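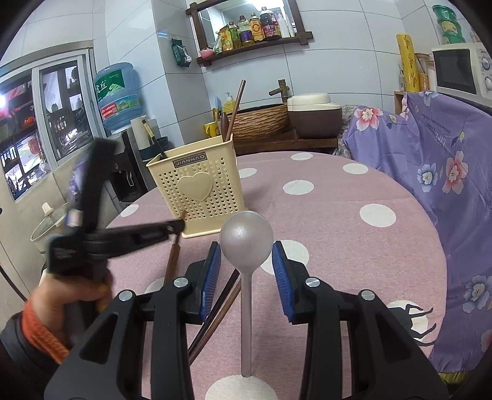 The Pleasures of a Full Utensil Holder

By Adaeze Osagie

I have a soft spot for kitchens where everything you stir with lives out in the open. Drawers are fine for birthday candles and takeout menus, but a spoon I use every day wants to be where my hand already is, and I will happily give up a corner of the table for it!

My mother kept hers in a coffee can, and when I moved into my first apartment in Paltby I did the same for 4 years. It worked, mostly. The can was too narrow, so the long spatula always tipped it over (usually at night, always loudly), and water collected at the bottom until there was a ring of rust on the counter that I never did get out.

So I've become a fan of the perforated kind. The cream plastic one with rows of little heart-shaped holes is sweet without being fussy, and it looks wonderful on a pink polka-dot tablecloth. Holes let the air in, and they let drips out too, so put a saucer underneath if you tend to put things away wet. I do. A square shape also sits nicely against a wall or a rice cooker, and you get four corners to lean things into.

What goes in? Wooden handles first, for me. A long spatula, a wooden spoon, something black for the nonstick pan. I stand them with the working ends wherever they fit best and stop when I have to tug to get one out. Chopsticks are the tricky part. They slide between everything else and hide, and you end up pulling out one long and one short while the noodles go soft. I lay the whole bundle on the table, match them up, and only then drop them in together along one side. Usman, my neighbor, uses a rubber band and takes it off at dinner, and I may steal that idea.

Then there's the plastic spoon. Every house has one, pale gray or white, with a deep round bowl, and it's the best thing in the world for rice or soup! Mine came from a market stall in Ceta, the summer I was there for the whole of July, and it has outlasted two proper ladles. It gets a spot at the front.

Once a month I tip everything out onto the tablecloth, wash the holder in warm soapy water, run an old toothbrush through the holes and let it dry upside down by the sink. Wooden handles that feel rough get a little mineral oil and an evening to soak it up. Anything I can't remember using goes in the box for my cousin in Sinudow, who just got her first kitchen and still has nothing to flip an egg with.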